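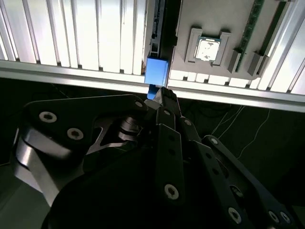

Countersunk socket screws, black plate, and a blue block at the front edge of an extrusion rail.

I have been replacing the flat head screws on the Postura bench, and the job has taken long enough that I want to write down the procedure before I lose the details. Most of this applies to any metric flat head with a hex socket. Some of it applies only to the bench.

For anyone who has not read the earlier posts: Postura is the name Bohdan Chornovol gave to a height-adjustable workbench he designed in Brostemham and then stopped building after a few copies. Mine is the second one. The top is carried on steel side plates, and the plates are fixed with M5 flat heads so that drawers can slide past them. There are 80 of these screws. Bohdan's drawing calls for 12 mm length throughout. Mine has a mix of 10, 12, and 16, and the 16s are bottoming out in blind holes. A screw that bottoms out feels tight at the key and clamps nothing.

The main weakness of the flat head is the socket. An M5 socket cap screw takes a 4 mm key. An M5 flat head takes a 3 mm key, and the socket is shallower, with less metal around it. Meanwhile the cone under the head has more friction area at a larger radius than a plain bearing face, and the taper wedges it. So the screw needs more torque to break loose and has a smaller drive to take it. Every stripped screw on this bench was stripped on the way out.

I drilled out 37 of them. The other 43 came out with a key.

Removal, in the order I settled on:

Clean the socket first. I used a scriber and then a short blast of air. Paint in the bottom of a 3 mm socket keeps the key from seating, and half a millimeter of lost engagement is a large share of what there is.

Use a key with a square, unworn end. I ground 2 mm off the short leg of an old one and it outperformed the new ball-end set. Ball ends should stay away from breakaway torque entirely. They contact the socket over a narrow band and they round it.

Strike the key once with a small hammer while it is seated. This does more than penetrating oil does in the same amount of time. Then turn.

If the socket rounds, stop at the first slip. A rounded socket will often accept the next inch size, lightly tapped in. For 3 mm that is 1/8, which measures 3.175 mm. I recovered nine this way. The extra 0.175 mm is enough to bite and not enough to split the head, at least on the screws I had.

If that fails, drill. A 5 mm bit centers itself in the socket reasonably well, and once it is past the depth of the cone the head comes off as a ring. The plate lifts away and leaves a stub that can be turned out with locking pliers, since there is no clamp load left on it. I damaged two countersinks by letting the bit grab. Slower speed and more pressure fixed that.

Then the question of angle. Metric flat heads are 90 degrees. Common inch flat heads are 82. The two will go into each other's holes and look fine. A 90 degree head in an 82 degree hole bears only at the outer rim, and an 82 degree head in a 90 degree hole bears down near the shank. Either way the contact is a ring in place of a cone, and the joint loses tension as the ring beds in. Four of the holes on my left plate had been recut at some point with an 82 degree countersink. I found them with marker ink: color the underside of the head, run the screw in, take it out, look at where the ink is gone. On a good seat it goes in a broad band. On those four it came off in a line.

I recut them at 90 with a single-flute tool in the drill press, lowest speed, cutting oil, depth stop set on a scrap piece. Chatter in a countersink comes from speed and from multi-flute cutters on thin plate, and I have never cured it by changing feed alone. Recutting takes the seat deeper, so those heads now sit 0.3 mm below the surface. I can live with that. Proud would be a problem for the drawers.

Position error is the other thing, and I think it is the actual design fault here. A plain clearance hole gives a screw some room to move sideways. A cone does not. Two flat heads in one plate will fix its position completely, and every additional one has to agree with the first two. If the hole pitch is off by 0.2 mm, the third screw seats on one side of its cone, bends slightly under the head, and sits with one edge high. Bohdan put ten in each plate. He drilled them on a manual machine with dial handwheels, and he is good at it, but ten is a lot of agreement to ask for.

I wrote to him about this. His answer was that he used flat heads because he had bought a box of 200 from a closing hardware store and wanted them gone. He also said he would use two flat heads for location now and low-profile caps for the rest, with the drawers spaced out to clear them. That matches what I would have done, except that I have already built the drawers.

Zoia Maksymiv has the first bench, and she went a different way. She left one flat head at each end of the plate and opened the eight between them to flat counterbores, then used low heads with the tops turned down on a lathe. It looks tidy. Turning down heads on hardened screws is slow work and I did not want to do it 64 times.

For replacements I compared two sources. The Prirnlow screws came in a bag with no certificate, and the sockets measured shallow on the three I checked. The ones from Prokopenko were deeper and consistent, black oxide, with a clean internal corner. They cost 49 cents each, which I consider high for an M5, and I bought a full set plus spares.

Threadlocker: medium strength, one drop, on the thread only. The cone should be kept free of it. I made the mistake of flooding the first few, and cured adhesive on the seat adds breakaway torque in exactly the place where the drive is weakest. A thin smear of anti-seize on the cone went on after that. Applying both to one screw takes some care, and I did the cones first with a cotton swab so that I could see where the grease ended. This changes the torque figure as well. I dropped to 4 Nm from the 5 I had been using, checked with a beam wrench, and marked each head with a paint pen when it was done.

Sequence on each plate was the two end screws to snug, then the middle outward, then full torque in the same order. With the corrected lengths everything pulled flat except the lower rear corner on the right side, where I can still get a 0.05 mm feeler in under the edge. I suspect the leg casting and not the plate. I have not taken it apart to check.

Still open: the lengths. I standardized on 12 mm because the drawing says so, but the blind holes on the crossmember measure anywhere from 9 to 11 mm deep below a 4 mm plate. Twelve works everywhere with at least 1 mm to spare. Fourteen would work in most of them and would give better engagement in the aluminum. If the threads in the crossmember start to go, I will put in wire inserts at that point and reconsider.

The drawer slides go back on next. They use pan heads, M4, and I have no complaints about them.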